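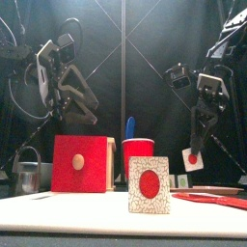
UNIT 9: HOUSEHOLD AND SHOP-FLOOR TASKS

Course handout. Instructor: Lorna Mercado. Lab sessions: Samer Geagea

The question for this unit is whether a machine can do a chore yet. By a chore we mean a job a person does without much thought: clearing a table, putting parts back in a bin, sorting cards into a tray. The short answer is that many single steps can be done and few whole jobs can.

Start with the grip. The right arm has a small white card with a red circle on it, held between two long fingertips. A parallel-jaw gripper has one motion, open and close, so everything else has to come from the arm. A card held at its edges is a fair grip. A card lying flat on a table is much harder, and a person would solve it by sliding the card to the edge or lifting it with a fingernail. Keep this in mind when you read results. "Picks up cards" may mean only cards that were standing up at the start.

Next, the objects. A pail with a wire handle, a plastic cup and a box with a round wooden knob each call for a different approach. The knob can be pinched from the front. The handle can be pinched or hooked, but it may swing. The cup can be taken by the rim or around the body, and anything sticking out of it limits where the fingers can go.

Then there is seeing. A camera on the wrist gives a close view of the fingertips, but the held object can block part of that view. Shiny metal is a common source of trouble — reflections change as the arm moves.

Two arms help when one must hold and the other must work. They also add a planning problem, as each arm has to stay out of the other's way.

Case for discussion: the Ollent trial

The Ollent parts room ran a tidying test in February. The log has 819 attempts at placing one item in its tray, and 789 were marked complete. Noel Panganiban, who kept the log, did not mark an attempt complete if a person touched the item. The test did not cover opening boxes, handling cloth or deciding which items belonged together.

Before the next class

Read the log summary and write 2 pages on the points below.

Which failures would matter in a home but not in a shop?
What would you need to know about the 30 failed attempts before buying such a system?
Choose one chore you do yourself and list its steps. Mark the ones a two-finger gripper could not do.

Hand in your pages to Precious Lumanlan at the lab desk.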